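Choosing a Propeller for Small Camera Drones

Most owners of small camera drones replace a propeller only after it breaks. The part costs little, and a new one goes on in a minute with a small screwdriver. Yet the propeller has more effect on flight time, noise and picture quality than any other part an owner can change at home.

Propellers are sold by two numbers. The first is the diameter of the circle the blades sweep. The second is the pitch, the distance the propeller would move forward in one turn if air were a solid. A larger diameter moves more air at a lower speed, and for hovering this uses less power. A steeper pitch favors forward speed and loads the motor more heavily. A drone that spends most of its time holding still over a roof or a field should have the largest diameter its arms allow and a modest pitch.

The motor sets the limit. Every small brushless motor has a range of load in which it runs cool, and a propeller that is too large pushes it out of that range. The first sign is a motor too warm to hold between two fingers after landing. The second is a speed controller that cuts power during a hard climb. Owners who fit a larger propeller should fly for two minutes, land, and check all four motors before flying again.

Material is the next choice. Plain nylon blades are cheap and bend before they break, so they suit new pilots. They also flex under load, and the flex changes the pitch at high speed. Blades filled with glass fiber hold their shape better and chip at the tips when they strike something. Carbon blades are the stiffest. They give the steadiest hover, cost the most, and cut skin easily. 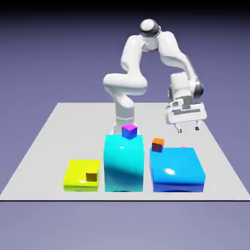 Balance matters more than material. A blade with a little extra weight on one side shakes the motor once per turn, and the shake travels through the arm to the camera mount. In video it shows up as a fine ripple across straight lines, often called jello. Rubber dampers reduce it but do not remove the cause. The Clandora balancer, a steel shaft held between two magnets, will show a heavy blade in a few seconds. The usual fix is a short strip of clear tape on the light blade, added a little at a time until the propeller stays level at any angle. Sanding the heavy blade also works on nylon. It should not be done on carbon without a mask and wet paper.

The hub is often skipped in this work. A propeller can have level blades and still be heavy on one side of the hub. To check, set the blades upright on the balancer. If they swing to one side, a drop of glue inside the opposite wall of the hub will correct it.

For this article, one four-motor drone was flown with three sets of propellers over a grass field outside Astbridge in July. The battery, camera and hover height of 10 meters stayed the same for each flight. The drone weighed the same within a few grams. The stock nylon set was the loudest and gave the shortest flight. The Barkari glass-filled set, one size larger, gave a clearly longer hover and a lower tone. The Đồng carbon set matched it in hover time and held position better in gusts, but one of its four propellers arrived badly out of balance and needed tape before it could be used for video.

Wear is harder to judge than breakage. Leading edges roughen from dust and grass, and a rough edge costs lift well before it looks damaged. Run a fingernail along each blade with the battery removed. Any nick that catches the nail is reason to replace the propeller. White stress marks near the hub mean the same, even on a blade that still looks straight. In regular use, 50 flights is a sensible limit for nylon.

Propellers should be replaced in full sets. One new blade among three worn ones makes the flight controller correct all the time, and those small corrections use power. Keep the rotation marks in view while fitting them. A clockwise propeller on a counterclockwise motor will flip the drone at takeoff. Tighten the screws by hand until snug, then check them again after the first flight.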